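Hand-held grippers for demo recording – how many to buy, and what else goes in the budget?
Shop Planning and Purchasing > Small Automation

maplebench
Posted February 14, 2025

Hello all, and thank you in advance for your patience, this is going to be a long one. I've been asked to put together an equipment plan for the coming year, and the biggest piece is the hand-held grippers we use for recording demonstrations. We have 2 at the moment and do all our recording at a plain white table, nothing fancy.

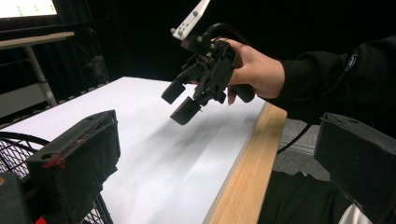
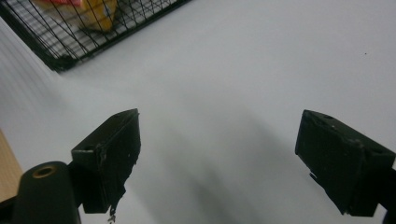
Two from our table.

My draft has us going up to two full pairs plus a spare, and I have quotes from two suppliers. Prindaren sells the whole thing assembled and calibrated. Jimitz sells the body and the linkage, and you add your own pads, cable and marker plate. Going by the quotes, Prindaren comes to $1868 per unit and Jimitz is a good deal cheaper, though they won't put a price on the small parts until I tell them how many I want.

So my questions, in no special order. How many units do you keep for each station? What do you set aside for finger pads over a year? And is it worth paying for assembled units when you have a couple of handy people in the building? I'd dearly love to hear from anyone who has had to defend one of these budgets in a meeting.

tinhorn_lou
Member

Welcome! Good questions, and I wish I'd asked them before our first order instead of after it.

My two cents is to write the pads in as a supply, the same way you'd budget for printer paper. We put ours under equipment the first year and then had to go back, hat in hand, every time we wanted a new set. Now there's a line for wear parts and it gets approved without a peep. Foam, pads, tape, screws, threaded inserts, all in one line. Our finance folks like a round number there, so I give them one and bring back whatever we don't spend.

As for how many units, we keep a pair per station and one spare for the whole room. It has been plenty for us.

gearandgravy
Member

I'm going to disagree with Lou a little on the spare, with love. One spare per room is fine until you have two stations running and both of them need something in the same week. We had that happen in October and lost three days waiting on a cable – a cable! The thing costs less than lunch. So either buy a second spare unit or, much cheaper, buy a spare of every single part that connects to another part.

On assembled or kit, I'd go assembled for the first pair and kit for everything after. You get a good example sitting on the bench to copy from, and if a kit unit feels off you can hold it up next to the real one and compare. We did it that way with Vestergaard, who are slow to ship but very kind on the phone.

tinhorn_lou
Member

Ha, fair enough, though you run long days over there and I don't. Ours see a few hours in the morning and then get put away. I'd say hours of use should set the number of spares, more than the number of stations.

oldfieldnotes
Member

I've bought from Jimitz, so let me say something about that low price. The body is good. I have no complaints about the body at all! But by the time you buy pads, and the plate, and a decent cable with the right end on it, and then pay a person to sit and put it together and line everything up, you've closed most of the gap. I kept a tally on our last order, and each unit took over 3 hours of somebody's time before I was happy with it. Put those hours in the spreadsheet at whatever your people really cost. My first plan left them out and I looked pretty silly explaining where the time went.

If you have somebody who enjoys that kind of work and has slack in the week, then go ahead, it's a nice little job. If your handy people are also your recording people, buy assembled and let them record.

maplebench

Oh, this is so helpful, thank you. My handy people are exactly my recording people, so oldfieldnotes, you have me worried in a useful way. I had the labor down as zero.

Lou, I like the wear parts line very much and I'm stealing it. Could I ask how you worked out the first figure, before you had any history to go on?

tinhorn_lou
Member

I guessed, and then I doubled it, and we came in a bit under. Keep a sheet of paper taped near the table and have folks write down the date whenever they swap a pad. After a couple of months you'll have a better number than anybody here can give you. Paper works better than a shared file for us, people just don't open the file.

quillback
Member

Jumping in with a different opinion, and please take it kindly. I think you may be buying too many. Before you add units, look at how many people you'll have to use them. We bought four pairs on a grant that had to be spent by a deadline, and for most of that year two of the pairs sat in their cases, because we only ever had enough trained people for two tables. I'd have been much happier with fewer grippers, a second person part time, and better chairs. I'm serious about the chairs. Folks sit there with an arm held out for hours, and a chair with proper height adjustment did more for our output than the extra hardware.

Also ask about storage and cases. Flullach makes a padded case with cut foam that takes a pair and the cables, and I'd put one in the plan for every pair.

gearandgravy
Member

Second the chairs. I don't agree about the cases though. We use a drawer with a towel in it and I can't see that the grippers mind.

quillback
Member

A towel!! Well, you've saved yourself some money, I'll give you that.

oldfieldnotes
Member

One last item for the list, maplebench. Ask each supplier in writing how long they'll keep selling pads for the model you're buying. We got a new version with a different hole spacing and our old stock of pads wouldn't fit it. If they can't promise at least a year or two, order extra now while the part number is still good.

maplebench

I hadn't thought of the hole spacing at all. I'll write to Prindaren and Jimitz both, and I'll ask Vestergaard for a quote while I'm at it. The plan as it stands tonight is one assembled pair, a full set of small spares, a wear parts line with my guess doubled, and two new chairs. The second pair moves to the back half of the year, depending on whether I get the part-time person. I'll come back and post what they answer about the pads.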